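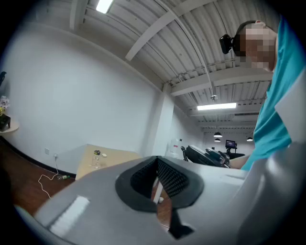
Reddish-brown floor, seen through a narrow gap.

Lenport council proposes to withdraw the copper telephone line from its 14 sheltered housing blocks by June. The case rests on cost per line. I think that is the wrong measure.

A copper line carries its own power from the exchange. A broadband phone draws power from the flat, so it fails when the flat does. The battery unit on offer lasts two hours. The last cut in Sostdale lasted five.

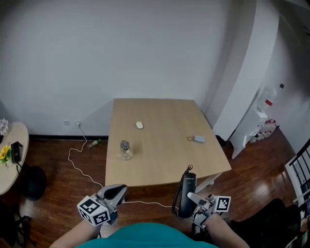
A corded handset, with a light wooden table beyond.

Aiman Santoso, writing for the council, argues that most tenants own a mobile. Ownership is a poor guide to service. Signal in the Siregar blocks is weak on the lower floors, and masts also lose power — often in the same cut. 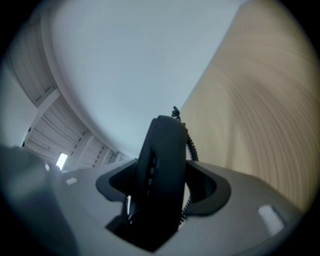 The saving is put at almost 19 per cent of the line budget. That figure leaves out the pull-cord alarms, many of which dial out over the same pair of wires. Syahrul Entili raised this in writing and has had no reply.

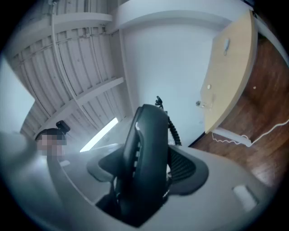 Copper will have to go in the end, as spare parts are scarce. The order of work is what matters: test each alarm on the new line, fit longer-lasting batteries, then disconnect.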